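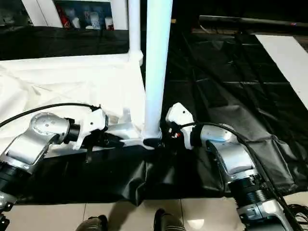
White pipe frame, glue the joints or leave them dry?

Forum: Workshop and Storage > Frames and Shelving

pravon_shed
Putting together a frame out of white pipe for hanging plant trays. The thick upright goes into a white fitting at the bottom, and there is thinner pipe off to the left with a horizontal run. It all went together by hand. My question is whether I should glue the joints before I hang anything from it. I want to be able to take it apart in June when the trays go outside.

inestavares
Leave the top dry and glue the base. The base is where it twists. I have two of these in my garage and the one I left fully dry leans every time somebody brushes past it. The glued one has not moved.

gutterline
Disagree. Don't glue any of it. Put a short screw through each fitting into the pipe. Drill a pilot hole first or you will split the fitting. Backs out in a minute when you want to move it.

inestavares
Screws work loose in thin pipe. I tried that on the first one.

gutterline
Then the pilot hole was too big.

moss_and_rail
What is the load? A few seed trays is nothing. Wet soil in deep trays is a different matter and I would worry more about the horizontal sagging than the joints. Thin pipe over a long span bows in the middle even if every joint is perfect.

pravon_shed
6 trays, shallow ones. The span is 200 cm.

moss_and_rail
Too long for the thin stuff with no support. Add an upright in the middle, or use the thick pipe across the top as well. Cut it square or it won't seat all the way down in the fitting.

gutterline
Agree on the middle upright. Also check that the tall one is plumb with a level before you fix anything. On a soft floor covering the feet settle once there is weight on it, so check again after a day.

inestavares
I would still glue the base. If you do, mark the pipe and the fitting with a pencil line first so you can line them up fast. You don't get long before it grabs.

pravon_shed
OK. Going with a middle upright, and screws for now so I can change my mind. Picking up pipe on Friday. If it leans I'll glue the base.

inestavares
It will lean.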